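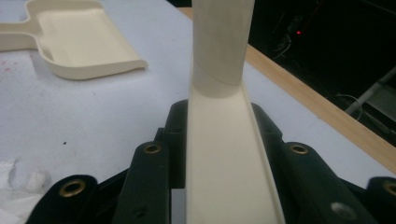 Fangen wir mit dem Kehrblech an, dem meistunterschätzten Gegenstand jeder Teeküche. Jeder Haushalt hat eins, jedes Büro hat eins, und im Büro weiß niemand, wo. Unser Thema heute sind die Krümel und was aus ihnen wird, wenn siebzehn Erwachsene sich eine Tischplatte teilen. Das Kehrblech auf dem weißen Tisch ist cremefarben, Kunststoff, matt, flache Schaufel, hochgezogene Seitenwände, vorn eine dünne Lippe. Auf die Lippe kommen wir gleich zurück, die ist der eigentliche Star. Und wer in der ersten Reihe sitzt und gute Augen hat, sieht unter dem Stiel ein paar winzige rötliche Punkte auf dem Tisch. (Pause. Leute suchen lassen.)

Kurz zu mir: Ich habe bei Morgate vier Jahre lang Büros eingerichtet, also Möbel bestellt, die hinterher jemand anderes sauber halten musste. Bei Windov war es dann umgekehrt. Seitdem bestelle ich anders.

Weiße Tischplatten. Im Katalog wunderbar. Im Katalog isst aber auch keiner Knäckebrot. Auf Weiß sieht man alles, das ist der Nachteil und der einzige Vorteil. Auf der grau melierten Platte in der alten Küche haben wir vermutlich ganze Mahlzeiten übersehen.

(Hier nicht zu lange bei Melierung bleiben. Beim letzten Mal sieben Minuten.)

Zur Lippe. Eine dicke Kante schiebt den Staub vor sich her, und man bekommt diesen feinen Strich, den alle kennen. Man rückt das Blech zurück, kehrt nach, der Strich wird dünner und verschwindet nie. Am Ende pustet man. Ich habe Abteilungsleiter pusten sehen. Eine dünne Kante, flach aufgelegt, verkürzt das Elend erheblich. Beim Kauf also: mit dem Daumennagel an die Vorderkante, Blech auf eine ebene Fläche, gegen das Licht schauen, ob ein Spalt bleibt. Im Laden wird man dabei angesehen. Das geht vorbei.

Farbe. Creme verzeiht hellen Staub und sonst nichts. Kaffeesatz sieht man, Paprikapulver sieht man, Toner sowieso. Trotzdem würde ich es wieder nehmen – ein schwarzes Kehrblech wird nie gespült.

Aufbewahrung. Projekt Zinetti, im Oktober: vier Haken an der Innenseite der Schranktür, beschriftet. Nach zwei Wochen hing am Haken »Kehrblech« ein Regenschirm. Die Beschriftung war übrigens sehr schön. Jetzt hängt das Blech offen neben der Spüle, hässlich und in Griffweite, und es wird benutzt.

Überleitung zu Handfegern: Borstenlänge, Naturhaar gegen Kunststoff, Geruch von nassem Naturhaar. Muster herumgeben, aber das von Pan zuerst, das haart nicht. Danach Fragen. Falls keine kommen, selbst nach dem Schwamm fragen, zum Schwamm hat jeder eine Meinung.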